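# Stekholm Tide and Mooring Notes

A plain-text dataset of handwritten mooring notes from the small harbour at Stekholm, typed up and tidied so that anyone can search them. If you like boats, weather, old handwriting or very short complaints about fenders, you're going to enjoy this one!

## What's in it

The notes come from the harbour hut's daybooks. Each entry is a line or two: the state of the tide, the wind, which berth was in use, and whatever the person on duty felt like adding. Some days there's only "calm". Other days you get half a page on a dinghy that wouldn't stay tied up.

- 42 daybooks, all typed up in full
- 74 named berths, buoys and posts, listed in `places.csv`
- 2 spelling versions of every entry, `as_written` and `modern`

The `as_written` column is my favourite. It keeps every crossing-out and every odd spelling (there are some wonderful goes at "anchorage"). The `modern` column is there for searching, and it's the one to use if you want to count words or draw a chart.

## Layout

`entries.csv` is the main file. Columns are:

- `book` – the daybook number, painted on the spine
- `page` – page number, or blank where the corner has gone
- `tide` – one of high, low, rising, falling, unknown
- `wind` – as written, so expect "stiff", "fair", "beastly"
- `berth` – matches a row in `places.csv`
- `as_written` and `modern` – the note itself

`places.csv` gives each berth a short code and its other names. Please do look at this before you group anything by berth. The post by the slipway is called Cabrera in the early books and Old Cabrera in the later ones, and there's a second Cabrera on the outer wall. They have separate codes, CAB-1 and CAB-2, and it took many happy evenings with a tide table to tell them apart.

## How it was typed up

Every page was typed twice, by two people who hadn't seen each other's version, and the two were then compared line by line. Where they disagreed we went back to the book. Where we still couldn't agree, the word has a question mark straight after it in `as_written` and is left out of `modern`.

Wind words were left well alone. I did try turning them into numbers in an early version and it was a mistake: one keeper's "fresh" is plainly another keeper's "gale", and you lose all the fun of it.

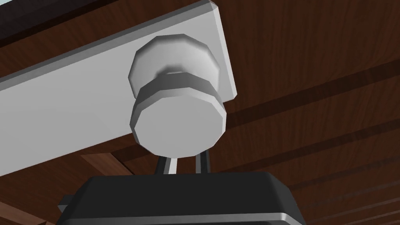 Zimgate wrote back after the first release to say that the tide column was wrong for most of book 3, because the keeper had been noting the tide at the end of the watch and all the others noted it at the start. That was a brilliant catch. Checking a few pages against the times in the margin showed the same thing, and the whole book now carries `late_tide = yes`. Leave those rows out if you're comparing tides with anything else, or shift them if you're feeling brave.

## Things to know before you use it

The books don't cover every day. Winter is thin, and August is absolutely packed, with several entries before breakfast on a good morning. Don't read a gap as a quiet harbour. It may only mean that the pencil was lost.

Boat names are kept, but owners' names have been replaced by `[owner]` all the way through. If you spot one we missed, please open an issue with the book and page, and leave the name itself out of it.

"Udell" turns up a lot and puzzles everybody at first. It's the sandbank. "On Udell again" means a boat has run aground, and you can follow the bank creeping towards the channel just by searching for the word. I'd love to see someone map that!

## What people have done with it

A school used the wind words for a poetry wall. There's a lovely little chart of fender complaints by month, and a walking trail that uses the berth names. If you make something, tell us and we'll add a link.

## Licence and fixes

Free to use, share and change, as long as you mention the Stekholm notes somewhere. Corrections are very welcome, however small. Send one fix at a time if you can and give the book and page number with it.

Related items

Stekholm berth names: sound recordings
Udell sandbank sketch maps
Zimgate ferry timetables, typed up
Harbour hut daybooks: page scans
Glossary of wind words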